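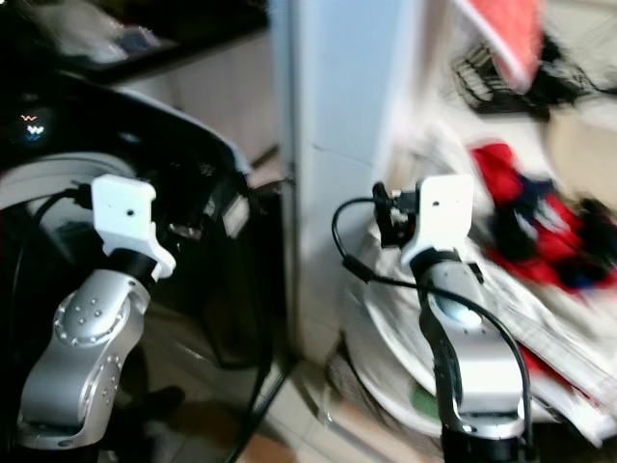
*Zwei silberne Roboterarme mit weißen Aufsätzen.*

## Die Karte bleibt leer

Am Donnerstagabend sitzen fünf Leute bei Mattes Vogler am Küchentisch, und die Karte von Beren hat erst zwei Orte: eine Fähre und ein Gasthaus. Den Rest zeichnet die Gruppe während des Spiels ein. Vogler leitet seine Kampagne seit dem Winter auf diese Weise, und er bereitet dafür sehr wenig vor.

Früher war es anders. Für seine erste Welt, Gikodik, hat er 335 Seiten geschrieben. »Davon haben meine Spieler vielleicht 50 gesehen«, sagt er. Die Könige, die Steuern, der Kalender mit zwei Monden – alles liegt heute in einem Ordner.

In Beren darf jede Person pro Abend eine Sache erfinden, die dann für alle gilt. Garnet Campbell spielt die Schmugglerin Lustik und hat der Gruppe so eine Zollbrücke beschert, über welche bis heute gestritten wird. Der Spielleiter notiert nur Namen und Schulden.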